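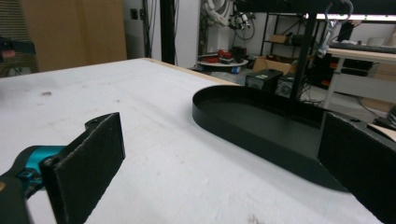

A black tray on a white tabletop.

Barasa Heat Cooperative

The Barasa Heat Cooperative is a member-owned district heating supplier serving the town of Barasa and the neighboring village of Ganard. It pipes hot water from a single boiler house on the river side of town to 2,933 homes, along with the schools, the public baths and a good many of the shops on the main street.

The cooperative grew out of a dispute over fuel bills. Families in the older apartment blocks had long paid a flat yearly charge for heat, however warm or chilly their rooms happened to be, and a retired pipefitter named Witold Ostrowski went door to door asking his neighbors whether they might like to run the thing themselves. He signed up 621 households over a single winter – a fine showing for a man on foot – and the town agreed to lease them the boiler house the following October.

Under its first manager, Margareta Moldovan, the cooperative put a meter in every home and replaced the flat charge with a bill in two parts, one for the connection and one for the heat used. Larger families grumbled at first, and a reduced rate was brought in for them after two heating seasons.

The boilers burn wood chips, most of them bought from sawmills near Tosen, with natural gas kept for the coldest spells. The line to Ganard was added later and serves 73 of the homes. Members vote on rates once a year, in the hall above the public baths.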